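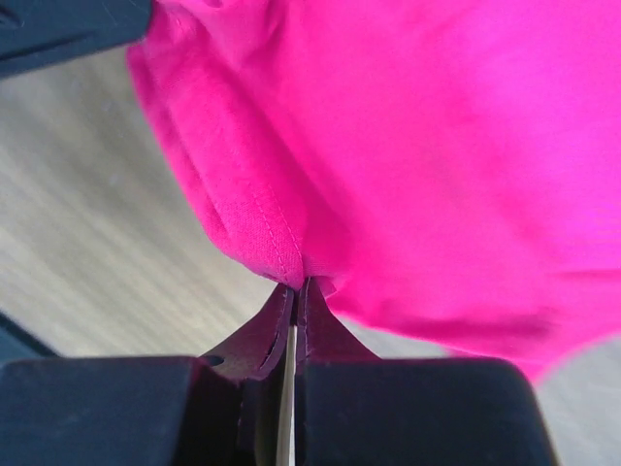
Our project began with a washing basket, in a way, because when our group was asked to choose a workplace or open day and write up how one everyday job is being changed by machines, every one of us had come to class straight from a weekend of folding. So we chose laundry, and we chose the open day at Istier, the robotics workshop on the upper floor of Pfeiffer Hall, which opened to the public in March 2021. We had all imagined a big steel arm doing very fast and very heavy things, and I think we were a bit unprepared for how small the interesting part would be. Most of the afternoon came down to a pinch. Two pointed, maroon-brown fingertips close on a little tuft of bright magenta cloth, right by the stitched hem, with the rest of the fabric draped away over a pale wooden surface, and if you understand why that pinch is hard you understand most of what follows in this report.

What we set out to find out

Our question was: why can a machine weld a car together when a machine that folds a shirt is still something you go to an open day to see? We had a smaller question as well, which was whether people who do laundry work for a living would find a machine like this useful, and we tried to keep both in our heads all afternoon. We didn't always manage it, as the demonstrations were very good and there was a sausage sizzle.

Getting there

We caught the bus to the campus and then walked the wrong way around the lake, which we'd recommend only if the weather is as nice as ours was. Pfeiffer Hall is the brown brick building behind the library, and the sign for the open day was on the inside of the door, so we walked past it twice. Visitors were let up in groups of 6, and each group had 4 stops to make, with a guide at every one and hand sanitiser on a little table at the top of the stairs. We were asked not to lean on anything. One of us leaned on something almost straight away, but it was only a filing cabinet.

The first stop: why cloth is hard

The guide at the first stop began by handing out wooden blocks and tea towels and asking us to describe each of them with our eyes shut. The block was easy. It has corners, it has sides, and if you pick it up and put it down again it is still the same block. The tea towel was hopeless, and that was of course the idea. A tea towel has a shape when it is laid out flat, but the moment you pick it up it has a different one, and when you drop it you get a third shape that has probably never happened before in quite that way.

She explained that a robot arm in a car factory can be told to go to a certain spot because the part will be waiting there, facing the right way. With a heap of washing there isn't a certain spot. The machine has to look at the heap, guess what is a sleeve and what is only a wrinkle, and then try something. We had never thought about how much guessing we do ourselves when we fold. You pull a thing out of the basket by any old bit, give it a shake, and your hands have found the shoulders before you've finished talking to whoever is in the room.

We wrote down one thing she told us nearly word for word: "An edge is worth ten middles." We didn't follow it at the time, but it made sense by the next stop.

The second stop: the gripper

This was the favourite stop for all of us and we stayed so long that the next group caught up with us. Istier calls its laundry project Brurunari, and the guide let us come close to a spare set of fingers that wasn't attached to anything.

If you look at the picture at the start of this report, you can see that the fingertips are wide at the base and narrow sharply as they go up, and that they meet in a point. The big dark blocks on either side of them are the chunky part of the gripper, and the thin pads do the delicate part. The guide said that a blunt finger tends to push cloth along in front of it, like a broom with a rug, and a narrow one can get down beside a fold and close on a small amount. We tried the same thing at home later with a wooden spoon and then with a pair of tongs, and she is right, the spoon is no use whatsoever.

Then there is the question of where to grab. This is where the saying about edges came back. A hem is a good place to hold because it tells you something: you have found the border of the garment, and from there you can look for a corner. A hem is also thicker than the cloth beside it, and it has that ridge of stitching for the machine's camera to pick out. The camera is a small one mounted at the gripper, so it sees the cloth from very close up. We asked whether that was a problem, because from so close you surely can't tell a T-shirt from a tablecloth. The guide said yes, it can be, and that the close view is good for the last little bit of the movement and not much help in deciding which garment it is. We thought that was a very fair answer. Looking at our own picture afterwards, we couldn't agree on what the magenta thing was either.

The third stop: teaching it

The third stop was a desk with 2 chairs, a set of handles and a screen, and it was the part with the longest queue. A person holds the handles and moves the arm, the arm picks up the cloth, and everything is recorded so that the software can learn from it later. The guide told us that 410 of these recordings had been made for folding alone, and that a good many of them were of somebody getting it wrong and then fixing it. They keep those on purpose. If the software only ever saw perfect folds, it wouldn't know what to do when a corner slipped.

We were each allowed a turn with a face washer. It is much harder than it looks! You have no feeling in your fingers, so you can't tell whether you've got one layer or a whole handful, and you end up squinting at the screen and going far too gently. One of us closed the gripper on thin air again and again and had to be told kindly that the time was up. Another one of us managed a fold, not a straight one, and has mentioned it several times since.

The fourth stop: what it's for

The last stop was a talk with some cut-out cardboard models and a short film. A linen service called Gimex had sent along a display about how sheets and towels are handled at the moment, and it was useful to see the whole path laid out. A lot of it is done by machine already. Big flat things like sheets go through rollers quite happily. The hand work is mainly at the beginning, where someone has to pull one piece out of a tangled pile and find its corners, and that is hard on the shoulders if you do it all day.

We asked our smaller question here. The woman minding the Gimex display had worked on a sorting line herself, and she said she would gladly hand over the untangling and keep the checking. She would want to see it work on wet sheets before she believed any of it, though, and she told us she'd said so to the people from Istier as well. None of the demonstrations we saw used anything wet, so we can't report on that.

What we learned

Going back to our main question, our answer is that the welding robot has the easier job because its world holds still. Cloth changes shape every time it is touched, so the machine has to keep looking and keep changing its mind. The shape of the fingertips helps and so does choosing a good place to hold, but a lot of the work is in the recordings, which means a lot of it is in people patiently folding things over and over.

We also learned that we should have brought a second notebook. Our notes from the third stop are mostly arrows, and some of what the guide said about how the software is checked is missing from this report for that reason. If we did the project again we would write our questions out before going and give each person one stop to look after, instead of all crowding around the gripper.

What we would like to do next

Istier is planning another open afternoon in December and we have put our names down. We would like to bring some clothes of our own, if they'll let us, particularly a fitted sheet, as we'd all like to see how it gets on with the elastic. We are also going to time ourselves folding the same basket of washing with one hand each, and with oven mitts on, and add the results to our display board before the end of term.

Thank you to the guides at Pfeiffer Hall for being so patient with us, and to the bus driver who waited.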